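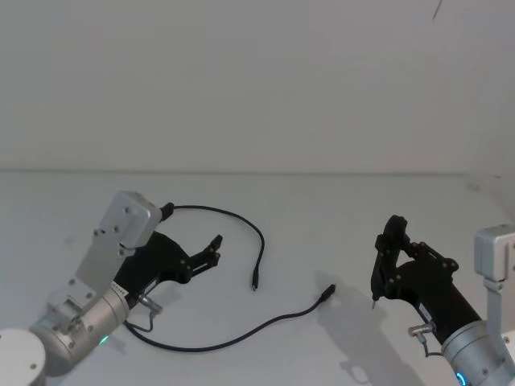 When may a parent ask a court to change a child support order? A parent may ask once income, custody time or the child's needs have changed enough that the old amount is no longer fair.

Home > Family Law > Working Papers > Section 4
2 min read

4. Requests Filed in Bivisstead

Guzmán reviewed 200 support files opened in Bivisstead. Of these, 40 contained a request to lower the monthly amount.
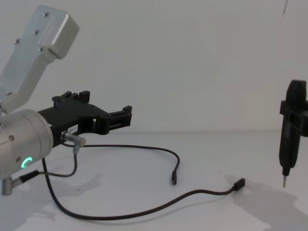
Most requests cited the loss of a job. Parents without a lawyer often left out the income form, and the court returned those papers unheard.

Figure 2. Workspace with a robot arm, a mounted screwdriver and black cables.

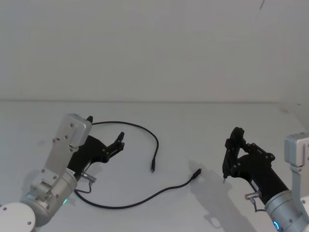 Files with a complete form were set for hearing at the first review. The court did not lower any amount owed before the filing date.

Shares: 40 | Comments: 2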